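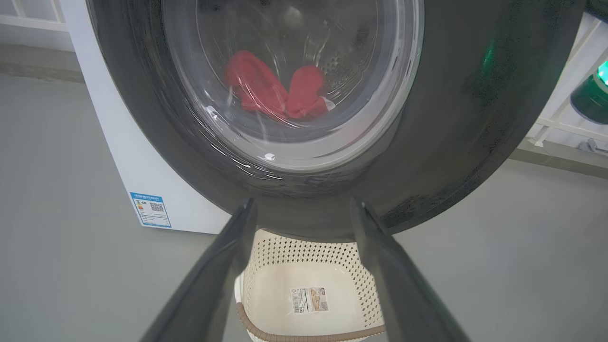

Cúc Ngô asked that the minutes begin with her objection to the forty-degree rule, carried over from the last meeting. Reds and other strong colours, she said, should be washed alone for the first few washes at a low temperature, and the sheet on the laundry room wall says nothing on the matter. The objection was noted and taken under item 2.

Drallano House, residents' meeting, laundry room
Held 5 October 2026 in the ground floor meeting room
Chair: Norbert Hrnčiar
Apologies: flats 4 and 11

1. Minutes of the previous meeting
Agreed with one correction. Under "Dryer", "filter housing" should read "filter cover".

2. Colours and temperature
The present sheet gives one setting for all mixed loads, forty degrees. Flat 7 reported a set of pillowcases that came out pink after a shared load. Flat 2 said that forty degrees had never caused trouble with older clothes. Cúc Ngô repeated that the trouble is with new ones.
Agreed: the sheet will be rewritten. New red, dark blue and black items are to be washed alone at thirty degrees or below. Mixed loads stay at forty.
A proposal to keep one machine for dark colours only was put and not carried, four votes to six.

3. Door glass and outer ring
The chair reported that dust and detergent marks collect on the outer ring of the doors and on the glass. The ring is dark and shows every smear. It is to be wiped with a damp cloth and dried. Scouring powder is not to be used on the glass or the ring.
The rubber seal inside the door is a separate job. Fold the seal back, remove hair and lint, wipe the fold dry. Flat 9 asked how often. Agreed: weekly, by the flat on the rota.
Doors are to be left ajar when the drum is empty.

4. Items left in the drum
Small items are being missed at the front of the drum, below the level of the glass, and found by the next user. Users are to turn the drum once by hand after unloading and look along the lower edge. Anything found goes in the tray on the shelf.
A finished load may be taken out by the next user after thirty minutes and placed in a clean basket. Flat 2 asked for an hour. Not agreed.

5. Detergent
The Jodik powder bought in bulk is nearly used up. Some residue was found in the drawer of machine 2, and the drawer has been taken out and rinsed. Amano liquid was suggested as a replacement. Flat 9 objected to the scent. Deferred to November. Until then residents supply their own.
Dose for a full load: 80 ml of liquid. The cap supplied with most bottles holds more than this and should not be filled.

6. Meter and costs
Machine 2 has now run 3,436 cycles by its own counter. The service firm, Hulovia, has quoted 700 for new bearings, or 400 for an inspection and a new door seal only. There is no leak at present. Flat 4 had written in favour of the full repair.
Agreed: accept the inspection and seal, and ask Hulovia to report on the bearings in writing.
Action: Norbert Hrnčiar.

7. Any other business
The light over the sink flickers. Reported to the managing agent.
The iron has a new flex. The old board cover is to be thrown away.
Flat 11 has asked to swap rota weeks with flat 3. No objection.

Next meeting in November, same room. Revised wall sheet to be circulated beforehand by Cúc Ngô.

Related items
Laundry room rota, ground and first floors
Wall sheet: temperatures and loads (under revision)
Minutes: bicycle store and rear gate
Notice: water off for stopcock repair
Form for reporting a fault in a shared room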